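Resetting the bottle bay on the Clultlow shelf picker

Applies to the Clultlow picker with the Ilitz two-finger head, working from a single bay of slotted-angle shelving. Page maintained by Manuela Testa. Last revised in December, after the change to the new shelf map.

The bottle bay needs a reset whenever the picker has emptied the front row, when the bottles have been knocked off their marks, or when the cell is being changed over to another product. Everything on this page is done by hand with the arm parked. The re-teach at the end is done from the panel.

Before you start

Finish or cancel the running job. Don't pause it. A paused job keeps its old shelf map in memory and will go to the old positions when you resume.

Send the arm to PARK and wait for the steady amber light. Turn the key switch to HAND LOAD and take the key out. Keep it on you until the last bottle is down.

Write the pick count from the panel in the cell log. If it is over 600 since the last finger pad change, change the pads now while the cell is down. At 1000 the picker will refuse to start a new job until the pads have been changed and the counter cleared.

You need the supply carton, a dry cloth and the gauge strip for the front row. The strip hangs on the hook behind the panel. If it isn't there, look in the Usard tool drawer.

Loading the pick shelf

Wipe the shelf board first. Dust under the base lets a bottle slide when the fingers close, and the picker reads that as a missed grip.

Load the back row before the front row. Set the back bottles against the rear edge and leave them there. The picker doesn't take from the back row directly. It works from the front, and the operator moves the back row up at the next reset.

Handle the bottles two at a time, one in each hand. Hold them at the shoulder, under the cap, and keep both bases flat on the board until you let go. If you hold them low your fingers end up between the bottle and its neighbor and you will shift it when you pull out.
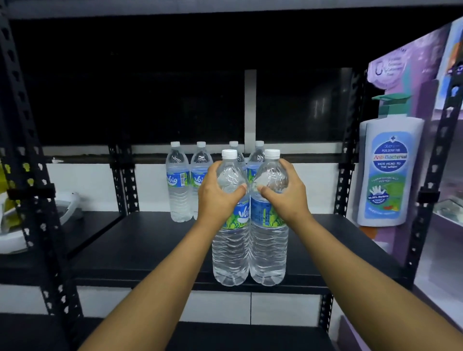 Setting the front pair. Both bases are on the board and the back row is against the rear edge.

Turn the labels so the brand name faces out. A small turn to one side is fine. The camera finds the cap first and only uses the label to confirm the product, so don't spend time lining up the print.

Lay the gauge strip along the front edge of the board and slide each front bottle back until it touches. Lift the strip straight up when you take it away.

Leave the other products on the shelf where they are. In the current map the pump bottle of body wash stays on the right and marks the end of the picking zone. If it has to be moved for cleaning, put it back with its label to the front before you re-teach.

Packing the return carton

Bottles that are coming out of the cell go back in a carton. This is the slowest part of a changeover.

Open all the flaps outward and press them down as far as they will go. A flap that springs back in will catch a bottle on the way down and tip it. Cartons with worn or torn flaps can be used as long as the bottom is sound.

Put the carton on the floor in front of the shelving. Stand the bottles upright with caps on top, lowering them in pairs. Let the base touch the bottom of the carton before you open your hand.

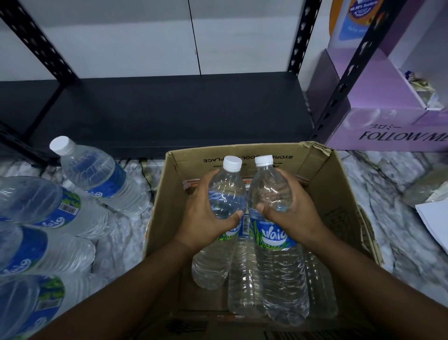 Lowering a pair into the carton. The bottles still to be packed are lying to the left.

Bottles waiting their turn can lie on their sides next to the carton. Keep them on the side away from the panel cable. Check the floor for loose cables and plastic bags before you carry anything across it.

Look at each bottle as it goes in. Set aside any with:

a crushed or dented shoulder
a cap that turns under light finger pressure
a label that has come loose at the seam

These go in the Nwankwo reject bin and get a line in the log with the bay number.

Working from the floor

On a full changeover there are more bottles than you can hold at the carton, so lay them out first. Put them down on their sides in rows, with the caps all pointing toward the shelving. If they are mixed you will be turning every second bottle around in your hands, and it's easy to lose track of which ones have been checked.

Stand two up at a time, close to the carton, and check the caps while they are upright. Keep a hand on each one. Tall bottles fall over easily on hard floor, more so if there is any wrapping underneath.

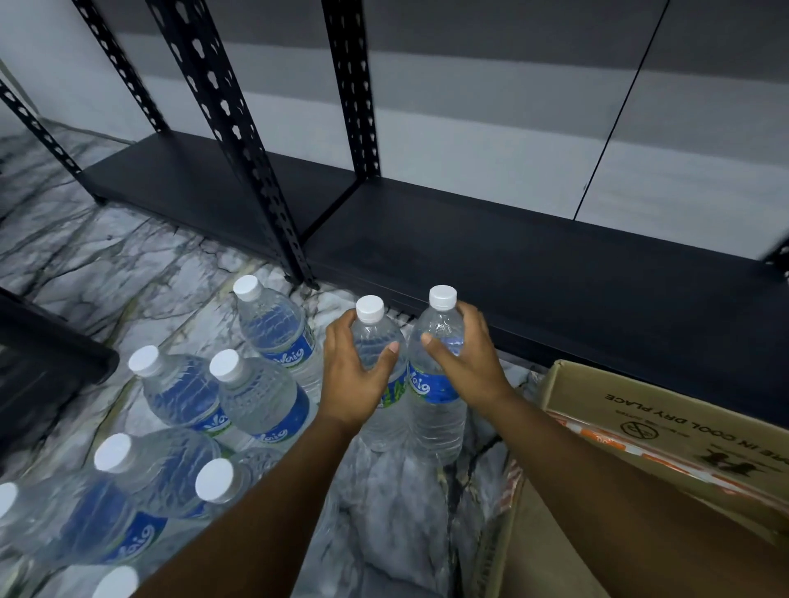
Two bottles upright for the cap check, with the rest laid out in rows and the carton at the right.

The shrink wrap can stay on the floor while you work, but it has to be picked up before the key goes back in. A piece left in front of the bottom shelf will be seen by the floor scanner as an obstacle and the base won't leave PARK.

Don't use the lowest shelf as a parking place during a reset. It is in the map as clear space and the arm passes over it with very little room on its way to the upper boards.

Re-teaching the bay

1. Clear the floor, including cartons, wrap and cloths.
2. Put the key in and turn it to TEACH.
3. On the panel choose Bay, then Scan Front Row. The arm makes one slow pass. Stay behind the line.
4. Compare the cap positions on the screen with the shelf. Each bottle in the front row should have one green ring. A yellow ring means the cap was found but the label wasn't confirmed. Turn that bottle a little and scan again.
5. Press Save Map.
6. Turn the key to RUN and start with the test job, which makes 2 picks at low speed and sets the bottles back down.

If the test job stops

Code 2668 is a height mismatch. The picker found a cap higher or lower than the product file says. Check for something under the base, then check that the right product file is loaded.

If the fingers close and the bottle slips, clean the pads with the dry cloth and run the test job again. Don't raise the grip force to get past it. The bottle walls are thin and give at the ribs, and the cap height changes when they do.

If the arm stops short of the front row with no code, the old map is still loaded. Go back to step 3 and make sure Save Map shows the new time before you leave the screen.

Enter the time, the bay number and your initials in the log when the test job has finished.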